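Wednesday was looking-after day for the Ploka cell, and I do love looking-after day (kettle on, radio low, nobody wanting anything from me). I started with the 24 screws on the Jorkitz bracket, nipping each one up by hand, then wiped down the finger pads and the sensor glass with the soft cloth I keep for nothing else. After that came the printed board, which has to lie dead flat – a crumb under one corner and I've lost my afternoon. I gave it 5 slow passes before I trusted the numbers, and had a biscuit between each! 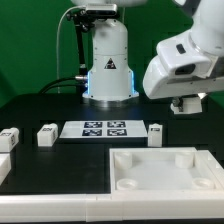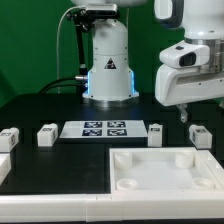
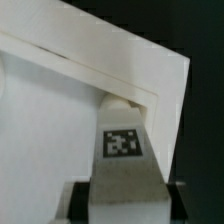
How often should the printed board be checked?

Once a week is plenty for a cell like mine, and again any time an arm has had a knock.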